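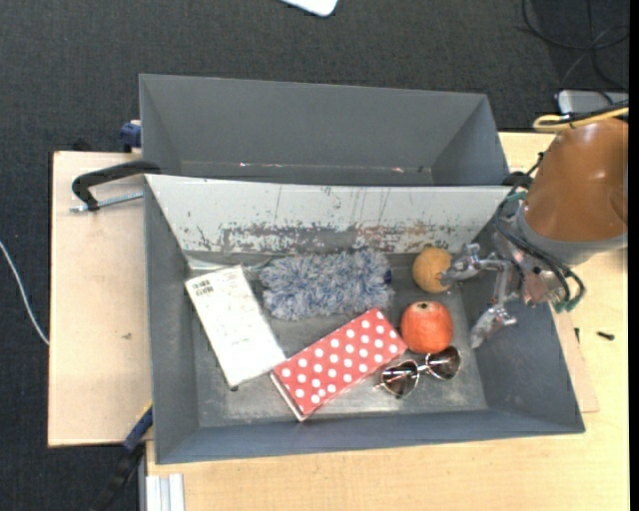
Can a robot tidy mixed household items out of a box yet, or is it still only good for identical parts?

It can do a fair share of mixed items now, slowly, with a person on hand for the ones it drops or can't get hold of. Identical parts are still far quicker and far more reliable.

Posted by Darmawan Lau

I run returns for a small mail-order shop, Zollham, and we get bins of all sorts back: soft things, hard things, fruit from the hampers, glasses, gift boxes. At present two people empty the bins and sort everything by hand. A salesman told me a single arm could take over one bench. Has anyone tried this with goods that are all different? I don't need it to be fast, but I do need it to leave things unbroken.

Gebremedhin Asfaw

We ran a trial at Stondbridge for 6 weeks in September and the month after. Our log had 2,348 attempts in it by the end. What I learned, in no special order:

Boxes are fine if there is room for a finger down each side. When two boxes touch, or one is hard against the wall of the bin, the arm often pushes instead of picking.

Round fruit goes well until it rolls. You have to turn the grip force down for anything soft, and then it is too weak for the heavier things, so you need a setting for each type and some way of telling the types apart.

Sunglasses were our worst item. They are thin and low, the lenses reflect, and the camera got the depth wrong. We ended up taking them out by hand -- same with anything in clear plastic.

Fluffy things like dusters are easy to grab and hard to let go of. Strands catch in the fingers. Check the joints at the end of each shift.

Clamp the bins down. Ours crept along the table a little with every knock and after an hour the positions were all out.

I would keep one person for the bench and let the arm do the easy part. We still do it that way.

Aiman Jugah

no. buy a conveyor

Arif Mangundap

Depends on the gripper as well. Two fingers will do most shapes badly and a few shapes well. We swapped to a suction cup for flat boxes, which helped, but then it was useless on cloth. Ask the salesman to run your own goods for a full day while you watch, and don't let him choose what goes in the bin.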